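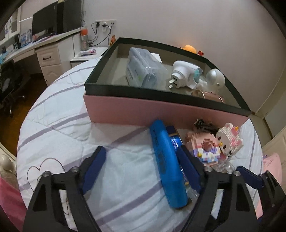 A blue cylinder and a small dark blue box with a gold-edged front, on a bed.

The Quiet Rate

Boutique hotels have found a new thing to charge for, and it's the absence of everything else

9 min read

The Olszewski has five rooms and no sign. You find it by driving out of Grondport on the coast road until the phone gives up, then taking the second gravel turn after the boatyard, as instructed in an email that runs longer than my lease. The email calls this "the arrival sequence." I called it getting lost, and I did it in the rain.

I went in September, when the rates are supposed to drop. They drop at the Olszewski the way the tide drops in a bathtub. The room I had booked came with a fireplace, a view of the inlet, no television, no clock, no minibar, no telephone and a breakfast served whenever the kitchen felt I was ready for it. For this there was a supplement. It was on the bill as "quiet rate," between the linen fee and the local tax, and it was the reason I was there.

Over the past few years the quiet rate has spread from one small inn to the next along this stretch of shore. The idea is simple enough. A hotel takes something out of the room, and then it asks you for more money. The Kuron, across the inlet, took out the televisions first and followed with the desks. A place in Ivham has removed its front desk, its lobby music and most of its lamps, and guests are given a small lantern at check-in. I have stayed there. I walked into the same chest of drawers on two consecutive nights.

The owners will tell you that people are tired, and I believe them. I was tired when I arrived and I slept well, in a very good bed, under a wool blanket heavy enough to count as company. What I'm less sure of is whether the missing clock had anything to do with it. I sleep well at my sister's house too, and she has a clock in every room and a dog that barks at the mail.

Zdenka Vukčević manages the Olszewski and doesn't flinch when you ask about the supplement. She has heard it before. "Silence costs money," she told me over coffee in the dining room. "The doors here are twice as thick as the ones we took out. The boiler had to be moved to the other side of the garden. You can't see any of it, so people think it's nothing."

It's a fair answer, and the doors are excellent. I opened and closed mine several times to be sure. But the doors were also there last year, when the fee wasn't, and when I asked about that she poured me more coffee and talked about the price of cream.

The food is where I stop arguing, for the most part. Dinner is a set menu, written on a card that names the fisherman but not the fish. Mine began with potato soup and smoked butter, went on to something white and firm with sorrel, and finished with a plum tart I would have paid a supplement for without being asked. The wine list is short and leans hard on bottles that smell like a barn. There is a decent plain white hiding at the bottom of the page. Order that one.

Then comes the program. Every hotel of this sort has a program now. At the Olszewski it begins at a quarter to seven with a walk along the inlet, which guests are asked to make without speaking, and it continues with a cold plunge, a hot room, a bowl of broth and a session called Listening Hour. I attended Listening Hour. We sat on cushions in the old net store and listened. A man near the door had a cold, so what we listened to was mainly him.

I don't want to be unkind about the walk. The path goes over a low headland and down to a shingle beach with herons on it, and at that time of the morning the water is the color of a nickel. It's a lovely walk. It is also a public path. On my last day I did it again in the afternoon, at no charge, and met a woman eating a sandwich.

Her name was Zohreh Tabrizi, and she had been coming to Grondport for the last week of summer for longer than the Olszewski had been open. She rents a room above the bakery. It has a television, she said, and a kettle, and on Saturday night you can hear the band from the bar across the street whether you want to or not. She had looked up the Olszewski once, out of curiosity, and closed the page when she saw that three nights came to 3000 dollars.

"For that I'd want more noise," she said.

I think about the people who would disagree with her, because I met several and they weren't fools. A couple in the room beside mine had two small children at home and had not finished a conversation since spring. They looked, by the second evening, like they'd been ironed. If you had told them the quiet rate was a trick of bookkeeping they would have shrugged and asked if it could be doubled. There are guests for whom a locked gate and a thick door are worth nearly anything, and the hotel has priced itself with those guests in mind.

My complaint is with the line on the bill. Put it in the price of the room and I'd have paid it, grumbled about the total, and gone to dinner. Split out and given a name, it asks me to lie in the dark and judge whether I am getting my money's worth of nothing. I lay there and judged. Around midnight a pump started up somewhere behind the kitchen and ran for most of an hour.

I mentioned it to Vukčević at checkout. She apologized, took the supplement off for one night, and gave me a jar of plum jam for the road. The jam is very good. The directions back to the highway were on a separate card, and I missed the turn by the boatyard again.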